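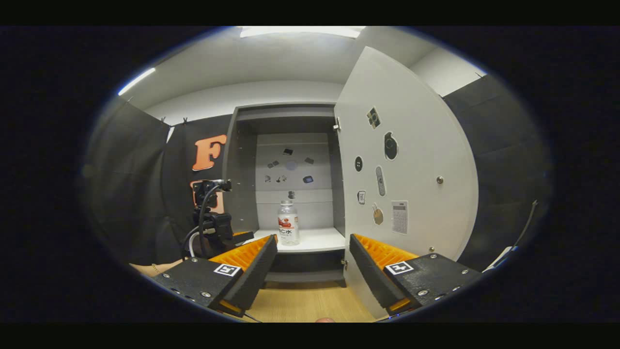
Do I have to be a good cook to take part?

You only need to have eaten something that mattered to you, and be willing to write a bit of it down.

## Alo is looking for people with family recipes (the scruffier the better)

Hello! I run Alo, a small food-writing project here in Pridholm, and I'm after people who'd like to help make our first book. I don't mean a glossy cookbook with a sprig of something on every plate. I mean the dishes people make at home on a Tuesday when they're tired, the pudding that only comes out at Christmas, the soup your aunt made that none of her children have managed to get right since. I've wanted to do this for years and I've finally got a small printer, Simanjuntak Press, who are as keen as I am, so off we go.

I got started on it because of a rice pudding. My gran's recipe is written on the back of a gas bill and says "milk, enough" and "oven, low, till done". I must have made it fifteen different ways before I got the skin right. I rang my mum about it more times than I'd like to admit, and in the course of those calls I heard stories about my gran's kitchen that I'd never heard in my life. The larder with the step down into it! The lodger who wouldn't eat anything yellow! That's what I'd like in the book, the recipe with all the talk still stuck to it.

### What you'd be doing

You'd bring one recipe and write up to 1,000 words to go with it. Shorter is fine, and some of my favourite bits so far are barely a page. You could write about the person who cooked it, or the kitchen, or the time it went wrong, or why you can't stand it and make it anyway. It doesn't have to be a happy story.

We'd meet at the Fellasow Rooms on Tuesday evenings, starting at 7 and going on for 2 hours with a tea break in the middle. Each week somebody brings in their dish and we all eat it, and then we read out whatever we've got. I know reading out puts people off. You can ask me to read yours, or sit that part out altogether and just eat, and I won't make a thing of it.

Between sessions you'd cook your recipe at home at least once with a pen next to you, writing down what you really do. This is harder than it sounds. I'd been telling people I put a teaspoon of nutmeg in that rice pudding and when I watched myself I did nothing of the kind, I just grate until my wrist gets bored. If your recipe has never been written down, we'll work it out together, and if it's in another language I'd love to print it in that language with the English alongside.

### Who I'm after

Anyone aged 16 or over who lives in or near Pridholm. There's room for 15 of us round the tables, so that's how many places there are. I'd really like a good mix: people who've been here forever, people who moved in last month, people who live on their own and mostly cook for one, people feeding a houseful. Men, please do apply (the last evening I ran was all women and one very patient husband who'd come to drive).

You don't need to have written anything before. Spelling doesn't worry me, we've got a proofreader for that. If you find writing difficult, or your hands aren't up to it, you can tell me your story and I'll type it up, then you check it and change whatever you like.

I should say that it's probably not the right thing for you if you want to promote a café or sell a product. No hard feelings, it's just a different sort of book.

### What you'd get

- Your recipe and story in the book, under your own name or a made-up one
- Two copies to keep, and more at cost price if you've got a big family
- Your ingredients paid for on the night you cook (keep the receipt, please, I'm hopeless without receipts)
- Bus fare there and back
- A fair amount of cake

There isn't a fee, I'm afraid. The money I've got covers the room, the printing and the shopping, and I'd sooner tell you that now than have you find out in week three. You keep all the rights to your own words, so if you want to print them somewhere else later on, go ahead.

### The practical bits

We start in September and finish before Christmas, with a week off at half term. Try to come to most of the sessions. I know people have shifts and poorly children and trains that don't turn up, so just drop me a message if you can't make it.

The Fellasow Rooms are on the ground floor with a ramp at the side door, and there's a loo with rails. The kitchen is small but has a proper oven, and a hob with one ring that takes forever (use the back left). Parking is free after 6. If you'd find it easier with somebody alongside you, bring them, and they won't use up a place.

Please tell me about allergies when you apply. Every dish gets a card with what's in it, and nuts are kept on their own table with their own spoons. If the group includes anyone for whom that isn't enough, we'll leave nuts out of the sessions completely and those recipes will go in the book without a tasting.

### How to put your name down

Write me a few lines telling me what the dish is and who you connect it with. That's all I need! Don't send the whole recipe yet. You can:

1. drop a note through the door at the Fellasow Rooms, marked "Alo", with a phone number on it
2. pick up a form from the front desk there and hand it back to whoever's on
3. come along to the open evening in July and tell me in person, when I'll be making the rice pudding

I'll get back to everybody by the end of August. If there are more of you than places I'll pick for variety, because a book with nine lasagnes in it would be a lot of lasagne, and anyone who misses out goes to the top of the list for the next one. Simanjuntak Press have already said they'd do a second if the first goes well.

And if you're reading this thinking your family never had a special dish, have another think before you turn the page. One person told me exactly that, and then talked for half an hour about beans on toast with the crusts cut off and put back on top. She's in.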